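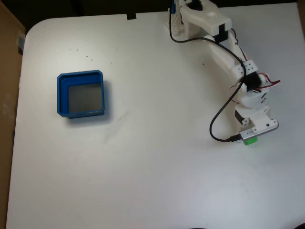
Machines are not yet ready to take over the chores of an ordinary house or the back room of an ordinary shop, according to Reda Ragab, who directs the household tasks program at the Drallham laboratory. They are ready to do small parts of those chores, under supervision, and the distance between the two is what his group is paid to measure.

Mr. Ragab received the institute's newsletter on a Monday morning in his office in Benstead. He has led the program for 8 years and came to it from warehouse engineering, where he designed conveyor lines for mail-order firms.

"When I left the warehouse, I thought the home would be the easier problem," he said. "There was less weight to move and no one was asking for speed. I had not understood how much the warehouse had been arranged for the machine. In a kitchen, nothing has been arranged for the machine."

The program works mainly on tidying, by which Mr. Ragab means picking up a loose object and putting it where it belongs. The category was chosen after the laboratory asked households and small shops to keep a diary of their chores for one week. Cooking and laundry were mentioned often, but the entries that took up the most lines were those in which a person moved something from one place to another.

"People wrote 'picked up,' 'put back,' 'put away,' page after page," he said. "A shop assistant does the same thing with returned stock at closing time. If a machine cannot do that, I do not see what else it could be trusted with."

Much of the work is done with small printed arms driven by hobby-grade servo motors. Asked whether such equipment can say anything useful about a future product, Mr. Ragab replied that low cost was a condition of the research.

"A household will not buy an industrial arm," he said. "If a method needs a very precise machine, then we have learned something about that machine and very little about the home. A cheap arm bends a little. Its joints have some play in them. The software has to live with that, as it would in a customer's house."

The current series of trials, known within the laboratory as Mạch, asks an arm to take hold of a small object and release it inside an open bin. Each arm completes 3,000 attempts before its results are compared with those of the others. Objects vary in size, color and firmness, and the bin is moved between attempts.

Mr. Ragab was reluctant to give a single success rate, saying that such figures travel without the conditions attached to them. He was willing to discuss the kinds of failure. Arms seldom miss an object completely, he said. More often they grip it near one end, so that it turns during the lift and catches the rim of the bin on the way down. Changes in daylight remain a difficulty, and shadows are sometimes treated as solid things.

"A child of 3 will drop a toy, look for it and pick it up again," he said. "Our systems are improving at the first attempt. They are still poor at the second. They do not always know that the first one went wrong."

He considers this the main obstacle to household use. A machine that fails and stops is an inconvenience, in his view, while one that fails and carries on as though it had succeeded will soon be put in a cupboard. The group has accordingly moved part of its budget from grasping to what it calls checking, in which the system must confirm the result before starting its next movement.

Shops may see practical machines sooner. The laboratory has an agreement with Trerkmont, a regional supplier of hardware and fixings, under which sorting of loose returned parts will be tested at a single counter beginning in June. The trial will run for 30 working days. Staff will remain at the counter throughout, and the arm will handle only items that are light and cannot break.

"The shop has one great advantage, in that somebody decides where the bins go," Mr. Ragab said. "We can ask the manager to leave them there. I have tried asking the same thing at home, without result."

On employment, he was careful. The staff at the Trerkmont counter were consulted before the agreement was signed, and their chief concern was that they would be expected to look after the machine in addition to their present duties. Mr. Ragab described the concern as reasonable. The time staff spend correcting or restarting the arm will be recorded and reported with the other results.

He declined to name a year in which a general household machine might be offered for sale. Persons considering such a purchase, he said, should ask to see it work in a room its makers have never visited, with objects taken from the buyer's own drawers.

The findings of the Mạch trials will be made available to member organizations once the counter test has closed. Requests for the chore diary summary may be sent to the program office in Benstead.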